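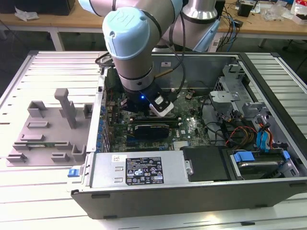
Is the Stirkari teardown kit worth it for a small refurb shop?

Posted by Archie Aitken, 20 May 2022

Hi all, I run a small computer refurb and recycling shop and I'm trying to decide whether to rent the Stirkari kit for pulling parts out of old office towers. We get pallets of the same few models, mostly Dells, and my back is tired of bending over them. I already have access to a UR arm, so I'd only need the kit itself: the gripper fingers, the fixture plate and the software. The quote I got is $725 a month with a two month minimum.

What I want it to do is pretty basic. Towers go on their side on the table with the panel already off, and the arm takes out the expansion card, the coin battery and maybe the drive. I'm fine doing the power supply and the cables by hand. The sales guy was very nice but he answered every question with "it depends on your volume," and my volume is 2,000 machines a year if things go well — less if the school contracts dry up.

So, has anyone run one of these for real? How fussy is it about where the tower sits? And do the loose SATA and power cables drive it nuts? The inside of the towers I get is always a mess of red and yellow wire hanging off the drive cage. Thanks in advance, and sorry if this has been covered, I searched and only found the thread about the Sallska one.

Heather MacLeish

We had the Stirkari kit for most of last year, so I can tell you how it went for us. Short version: good on cards and batteries, so-so on drives, and you'll spend your first couple of weeks being mad at it.

It is fussy about position, yes. We bolted stops onto the slats of our table so every tower got shoved into the same corner, and that fixed most of it. If you're off by the width of a finger, it'll come down next to the card and just sit there waiting for you. You can re-teach a point in a few minutes once you know the menus, but the manual is terrible (ours had a page in it twice and another page missing!).

Cables are the real headache. Pull everything you can out of the way before you hit start, especially the SATA ones, and tuck the power leads down behind the cage. We clipped them back with cheap binder clips. Also release the card latch yourself. The kit is supposed to handle that and on some boards it did, but I never trusted it, and one bent bracket was enough for me.

Drives on plastic rails came out OK if the rails weren't sticky with age. I ended up doing those by hand while the arm worked on the next tower over.

On price, ask for the shop rate. We paid less than you were quoted, and they threw in a spare set of fingers. I timed one batch of 41 towers, all the same model, and it kept up with me but didn't beat me. What I got out of it was not having to do the boring part, and at the end of the day my wrists felt a whole lot better. We gave it back when our supply switched to laptops — otherwise I'd probably still have it.

One more thing, get them to set it up with one of YOUR towers and don't let them bring their own demo machine.

hepburn_parts

get the Sallska, cheaper and the support people pick up the phone. never used the stirkari one but a guy at Druvham had it and sent it back in August. dont know why. also you still need a person standing there so whats the point

Archie Aitken

Thanks Heather, that's super helpful, especially the binder clips. I'm going to ask for the shop rate and a trial on my own machines before I sign anything. Did you do the stops yourself, or did Stirkari have some that fit the table slots? Their parts list has a "corner set" on it but no picture and no sizes.

Heather MacLeish

Made our own out of scrap angle. The corner set wasn't on the list when we had it, so ask them for a drawing and check it against your slots before you pay for it.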